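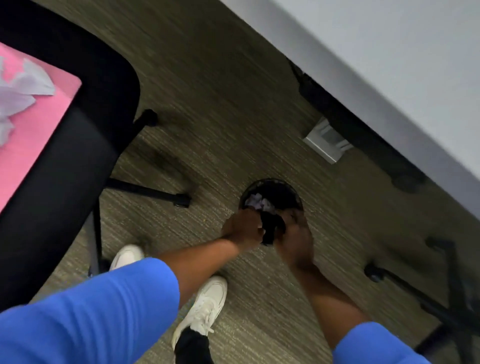
Under the desk, both hands at the bin.

I have been putting off writing about the end of Grustow for a good while, partly because I know a few of you are still only halfway through and would never forgive me. So consider yourselves warned! If you haven't got to the wedding yet, go and put the kettle on and come back when you have.

For anyone who wandered in from somewhere else, Grustow is the drama about the Yammine family and their failing seaside hotel, and I have been watching it since the very first episode, when I only switched it on to have some noise in the room while I did the ironing. The ironing didn't get done. By the time Leen Rizk came down that awful brown staircase in her coat, with the suitcase that was plainly empty (you could tell by the way she swung it), I was sitting on the arm of the sofa with a pillowcase over my knee, and there I stayed.

My sister-in-law Noura Smadi got into it a whole series after me and then, being Noura, overtook me. She watched the last four episodes in one go and rang me at breakfast to say she couldn't talk about it, and then talked about it for 80 minutes. I held the phone away from my ear for the worst bits. I still managed to find out that somebody was getting married, but not who, and I spent the whole of the next week suspecting everyone, including the cook.

Well, it was Rima Chamoun's character, of course it was, and looking back it had been coming ever since the episode with the flooded cellar. She and Ghassan Masri have been so good at not looking at each other. There was that bit in the second series where he hands her the keys to the linen room and she takes them by the very end of the ribbon so their fingers won't touch, and I remember saying out loud, to the cat, "oh, here we go." It took them another eleven episodes! I don't mind a slow story. I was brought up on slow stories. But I did begin to wonder whether I'd live to see it.

The wedding itself I thought was lovely, with a few grumbles. They filmed it at Juluvbridge, in the old assembly rooms, and if you have ever been there you'll know the echo is terrible, and I'm fairly sure I could hear it in the speeches. My mother and I went to a tea dance in that room one January and couldn't hear the band for the sound of the band. On the telly they'd filled it with candles and it looked twice the size. There were supposed to be 300 guests and I kept seeing the same man with the beard going past at the back, but never mind him, he seemed to be having a nice time.

What I can't get over is the letter. All that fuss about the letter! Three series of it being hidden in the piano, and moved to the hatbox, and nearly burnt, and then when the old father finally reads it out we only hear the first line before the music comes up. Noura says this is beautiful and that we're meant to imagine the rest. I say I have given up a good many evenings to that letter and I would have liked to hear it. We have agreed to disagree, which in our family means we'll bring it up again at every birthday.

I also want to say a word for Majdi Hattar, who plays the night porter and never gets a mention anywhere. He has perhaps a dozen lines in the last episode. But when he takes his cap off the hook and looks along the row of room keys, and you can see him going through all the people who ever slept there, I was in floods. He used to be in Pular, years ago, the one about the ferry, playing somebody's useless brother, and he was the best thing in that as well. If anybody has the old Pular episodes recorded, do please let me know. I have been looking for the one with the fog for ages.

The bit I didn't care for was the nephew coming back. He was gone, we'd all got used to it, and the hotel was a good deal more peaceful. Bringing him in at the church door, in the rain, with a new haircut, felt to me like something left over from a different programme. I suppose they may want him for the next one, if there is a next one. Noura has heard there might be. Noura has also heard that the cook is getting her own series, so I would take it with a pinch of salt, though I'd watch that one like a shot.

I've started again from the beginning, a little at a time, and it's surprising how young they all look. The suitcase is still empty. I'm on episode three, and the cellar is still dry, and I've got a cardigan to finish, so I should be happily occupied until the clocks go back. Do tell me in the comments what you think was in the letter, and if you thought it was the cook getting married, please say so, as it would make me feel a lot better.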